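Zutent Word List

Zutent is a small list of sewing and mending words, collected in Ostcombe by Ida Hamann. It has 49 entries from 18 speakers.
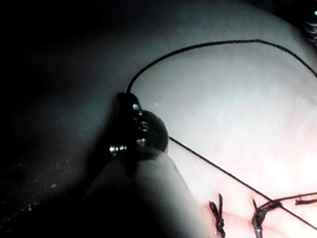 Each entry gives the word, its meaning and one spoken sentence. Spelling follows the speaker - we did not correct it.

Columns: word, meaning, sentence, speaker
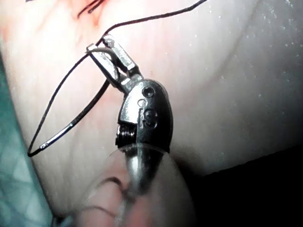 Double meanings have their own rows. The speaker column is a number only.

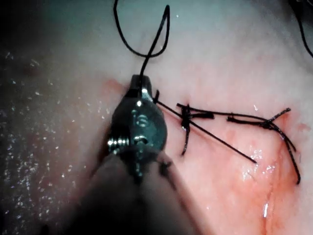

Words for the state of a thread were the hardest to define. "Stitov" is a thread pulled upward from where it is held, like the black one rising from the metal jaws. "Dafis" is any loose end.

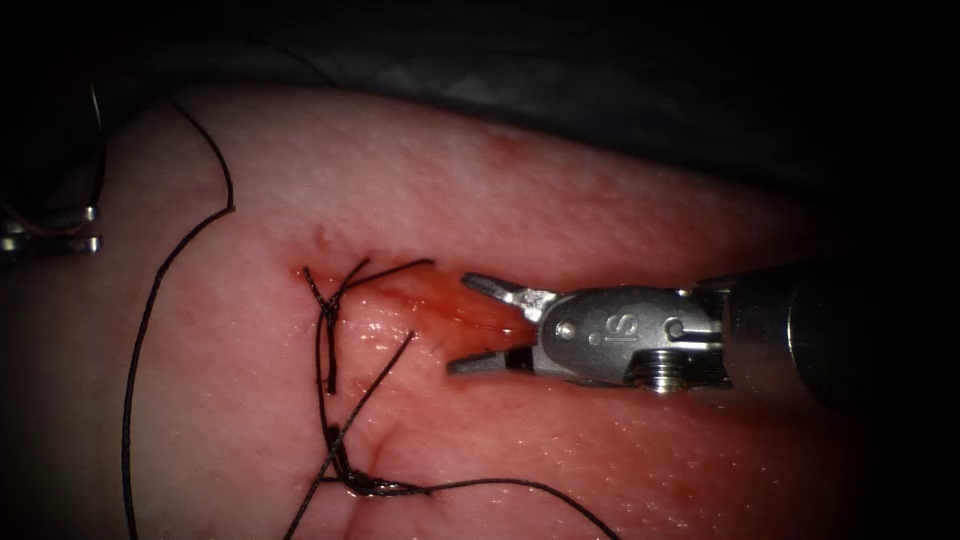 Contact

Please send corrections to Reiko Kaneko. The next version is planned for April.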